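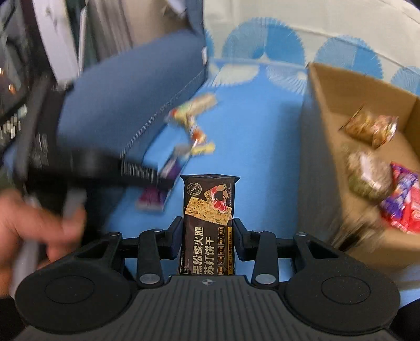 Photo: Jarkby Animal Shelter

Frequently Asked Questions: Fostering

Who can foster?
Any adult living within 93 miles of the Jarkby shelter. Renters must send written permission from the landlord with the application.

What does the shelter pay for?
Food, litter, crates and all vet care approved in advance. Vet bills that were not approved are not paid back, except in an emergency when the on-call line cannot be reached.

How long does a placement last?
Puppies stay until they are old enough for surgery and weigh at least 3 pounds. Adult dogs stay until adopted. Dogs under heartworm treatment need crate rest for the full course.

Can I foster if I have pets?
Yes. Resident pets must be current on rabies and distemper shots. Keep the foster animal in a separate room for the first 10 days, with its own bowls and bedding.

How do I report weight and medication?
Enter both in Fledano, our online record system, once a day for puppies and once a week for adults. Use grams for any animal under 500 grams.

Can I adopt my foster?
Yes. Tell the Juvico Street office before the animal is listed. Once another application has been approved, it stands. The normal adoption fee applies.

What if I need to return an animal early?
Email the foster desk and allow three days. Animals that have bitten a person are taken back the same day.

When is the next orientation?
10th July, at the Juvico Street office. Sessions are not held in December.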